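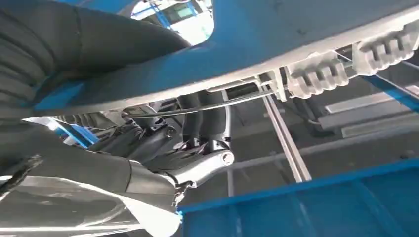
Vol. 29, p. 477

A kind word for the boring example

By Ruth Rowbotham

I have spent a good part of this winter gathering examples for a learning system, and I'd like to put in a good word for the dull ones. At Skevine we had 2,434 recorded attempts by the end of March, and when my colleagues went looking for something to show visitors they went, naturally enough, to the handsome ones, where the arm sweeps in and everything goes as you'd hope. I don't blame them. I'd have done the same, and I've certainly done it at family dinners.

My worry is what happens afterwards, when somebody sits down with a cuppa to tidy the collection and starts throwing out the fumbles. The hesitant approach goes first, then the grasp that was let go and tried again, and then (this one really hurts) the long stretches where the person driving was simply working out what to do next. Holtus, who make the labelling software we use, even put a button in for it. I've asked for the button to be moved somewhere harder to reach.

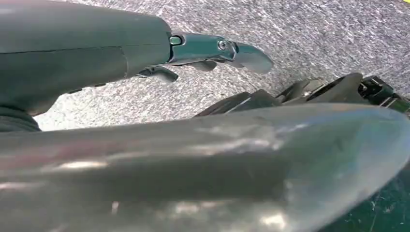 A learner that has only ever been shown a sure hand has no idea what to do once its own hand is a little bit off, and it will be a little bit off most of the day. My mum taught me to drive in a paddock, and the most useful afternoon of the lot was the one I spent getting out of a ditch. I think of her often when I'm arguing with the tidy-minded.

So my plea to the good people at Clormont, who have set themselves a target of 2,000 clean examples by spring, is to let a few grubby ones through. Label them properly, write down who was driving and what they were trying to do — in full sentences, please, your future colleagues will bless you — and keep the lot. Storage is cheap enough, and you can always leave them out of a training run later on if I'm wrong.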